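Gripper care: the questions I keep getting

Updated August 17, 2023

I look after the hand-held grippers at Takik, and my inbox fills up with the same questions every time we send a batch out, so I've finally typed up my answers. If yours isn't covered, write to me (Bernadette Perrin) or to Tzu-hsuan Shek, who does the spare parts.

How often should I clean the finger pads?

After every session, please! Lukewarm water on a lint-free cloth, wipe along the foam, let it dry with the jaws open. No solvents. They eat the glue, and then the pad starts to creep and you're chasing a grip problem for a whole afternoon.

When do the pads get replaced?

I swap them at 600 grasps, or sooner if the foam has gone shiny. Always do both sides together. One fresh pad and one tired one will pull everything crooked.

What should I practise on after a service?

Kitchen things, every time. Chopsticks, spoons, a light holder or cup to put them in, and a soft cloth underneath. They're thin and awkward, and they'll show up a sloppy pivot much faster than a nice big block will.
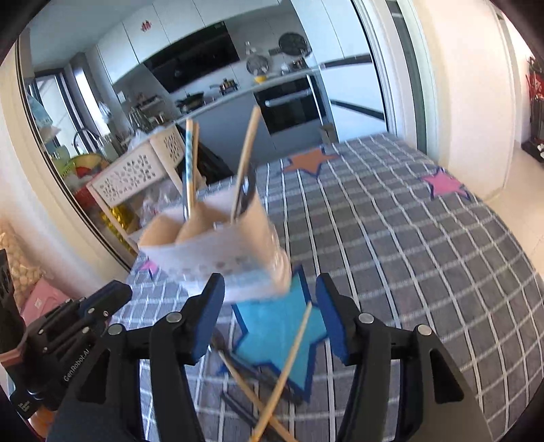
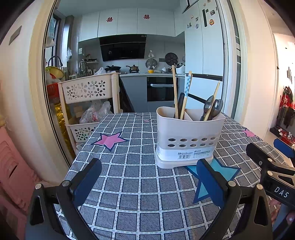

Utensils on the star tablecloth, jaws open in both.
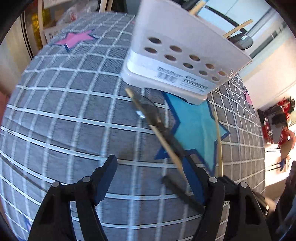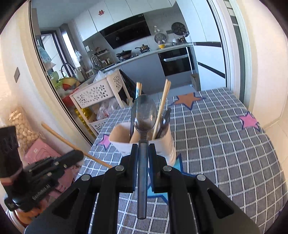
Start with the fat handles and work your way down to the skinny stuff. I do 17 picks with each hand and write down every slip, even the ones I'm fairly sure were my own fault.

My jaws don't close evenly. Is it broken?

Probably not! Nine times out of ten a pivot has been done up too tight. Back it off a quarter turn, work the trigger a few times and look again. If one finger still lags, check the linkage for crumbs (yes, crumbs, I've found plenty).

Can I oil the pivots?

Dry lubricant only, the Drelitberg one in the grey tube. Recep Saraç used ordinary machine oil on his back in March and it crept onto the pads, so that was a full strip-down.

Do I need to recalibrate after changing pads?

Yep. Fully open, fully closed, save both. If the opening reads more than a hair off your old value, reseat the pads and do it over.

Where do I send a cracked finger?

Bag it with all its screws and mark it for Tzu-hsuan. Spares are in drawer 19, and please sign the sheet when you take one.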